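Last updated: December 6, 2022

Write the rule before you collect the data

In August I read the collection guide that Joltbridge gives to the people who record household tasks with hand-held grippers. It has 70 rules. Most of them are about cables, charging and file names. Only one is about cloth, and it says "handle naturally."

I think this is the wrong way around. A cable problem is noticed the same day. A bad habit with cloth goes into 200 recordings before someone sees it, and then the robot learns it as well.
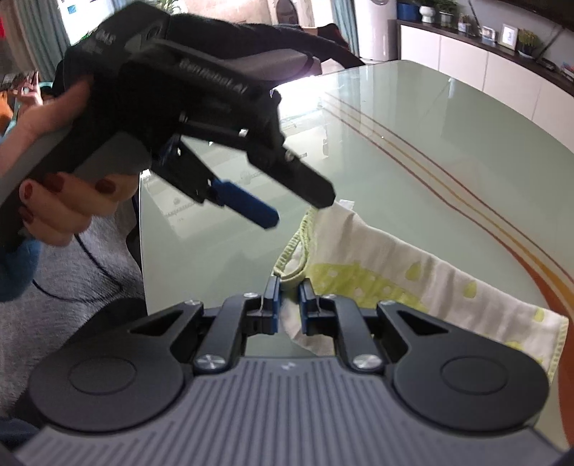 Cloth is difficult because it has no fixed shape. One person takes the hem, another takes the middle, and both call it a correct grasp. With two grippers there is one more question – which hand moves first? At our site in Salem we had to remove 300 recordings out of 897, only because two teams answered this question differently. Nobody had been careless. The rule did not exist.

Some colleagues in Ganville tell me that strict rules make the data too uniform. I respect this opinion, and I agree that people should work at different tables and with different fabrics. But variety should be chosen and written down. The Siswood draft does this well: it fixes the start, the end and what counts as a failed grasp, and leaves the movement between them free. I would like to see it adopted, even if it is still a little long.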